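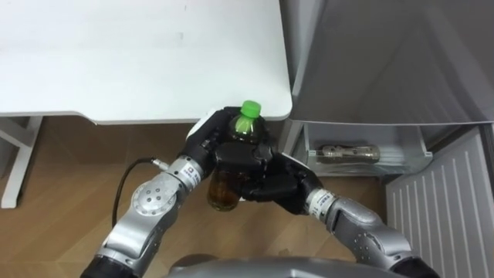
The Pliris controller logged its first fault at 0214. Input three, the cold-store door, had opened for 30 seconds and closed again. The technician at Lastis read the entry twice, then checked the clock drift, which was nil. Nothing on the bench outside had changed: white desk, gray refrigerator, the plastic bottle held up between two robot arms. She reset the latch and wrote the time in the book.

At 0244 input three opened again. Relay two should have followed it and sounded the horn. Relay two stayed out.
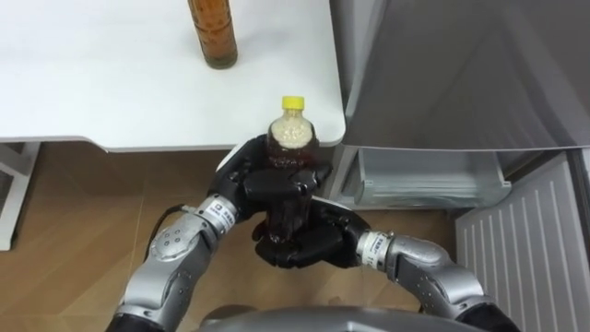 Both hands on the bottle, Lastis night shift.

She pulled the schedule over the serial port. It held 27 entries, all hers, and one more at the bottom with the site code for Long. The Long station had been off the network since April. Its entry said to hold relay two open for 370 minutes and report to Clumoneo.

She deleted the line and saved. The controller took a moment – longer than the manual allowed – and wrote it back.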